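Two-arm handling method reports results on small containers

April 21, 2019

The Dresach Institute has published the first results of a method that teaches a two-armed robot to pick up small containers by choosing its own point of view before it moves. The work was carried out with the engineering firm Prutska and forms part of the wider Darwish programme on the handling of everyday goods.

Most systems of this type plan a grasp from one picture of the table and then carry it out. The Darwish method adds a short stage between the two. The robot compares the view from its head with the view from its wrist, gives each possible grasp a score, and moves the arm to a better position if the two views disagree. Only when the scores settle does the gripper begin to close.

According to the report, the difference matters most with objects that have a wide opening, a rounded body or a clear surface. Such objects are easy for a person to hold but can mislead a planner that sees them from one side. A shaded opening may be read as a solid top, and a rim may be mistaken for the widest part of the body.

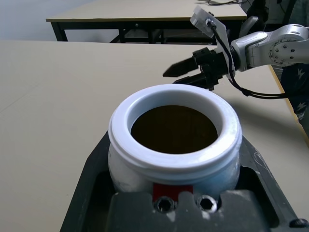 Faustino Camacho questioned whether jars were a fair test of the method, saying that a rim gives the planner a strong outline and that he would expect far weaker results from soft packets and bags. He added that the extra stage would have to be very quick to be of any use on a packing line, and asked that timings be published for every trial and not only for those that succeeded.

The authors accept the first point. Soft goods were left out of the present study and will be treated separately. On the second, full timings are to be released with the trial records, including those for attempts that were stopped by the safety system.

In the main trial the robot was given 80 attempts with the new stage switched on and the same number with it switched off. The order was mixed so that neither condition gained from changes in the light during the day. With the stage switched off, 18 attempts ended in a failed grasp. With it switched on, the number fell to three. All three remaining failures involved clear containers, and in two of them the robot had chosen a sound grasp but lost its hold while lifting.

No change was made to the grippers for the study. The institute regards this as important for smaller sites, where replacing tools is often the largest single cost. The method runs as an addition to the existing planner and may be switched off at any time without affecting the rest of the system.

Each attempt starts with the fingers apart and the arm in a resting position. The wrist view is then checked against a stored view of the bare work surface - a step which allows the planner to set aside marks and shadows on the table itself. 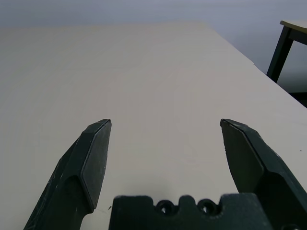 This check is repeated whenever the arm returns to rest. In early versions it was made only at the start of a session, and small shifts in the wrist mounting were enough to spoil the comparison by the afternoon. The authors recommend that any group repeating the work should keep the check in place, even where the mounting is believed to be firm.

Munther Hamdan, who leads the study, said that the result should be read with some care. "We have shown that a second look is worth the time it takes for this class of object. We have not shown that it is worth the time for every object, and the report does not claim so."

Clear containers will be the subject of the next stage. The planner at present relies on outlines, and where the contents show through the walls it may follow the edge of the contents instead of the edge of the box. A revised scoring rule is being prepared - it will give less weight to any outline that appears in only one of the two views.
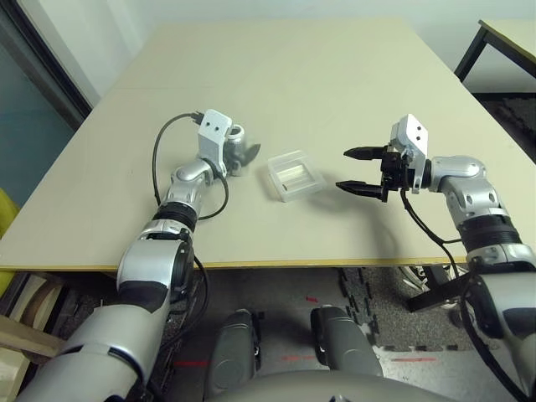 Further trials and access to records

A second series of trials will begin in August at Prutska's Stingate site, using the same planner and the same pair of arms. The trial records, the scoring rule and the settings used in the first series may be requested from the Dresach Institute by research groups and by firms wishing to repeat the work. Requests should state the type of arm and gripper to be used.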